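Mailing snacks to my son's dorm without ending up with crumbs?
Posted by Albertina Rocha

My son is at school 900 miles away and the last box of chips I sent him arrived as breadcrumbs. Postage was $21, so it was very expensive breadcrumbs. How do you all pack these?

Poul Hafstein
Small box, bags standing up, gaps stuffed with socks. He needs socks anyway, whatever he tells you.

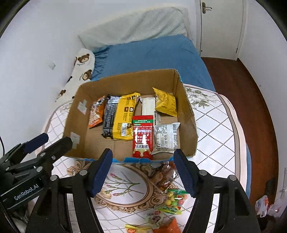 Put anything hard on the bottom and tape every seam twice. I mailed 17 boxes when my girls were in college and lost one, to a roommate.

Ívar Oddsson
They have stores there. Send him the $21.

Asger Hallgrímsson
What Poul said, but skip chocolate until the end of September. I learned this by way of my nephew's mail in Wetville. Pretzels travel fine.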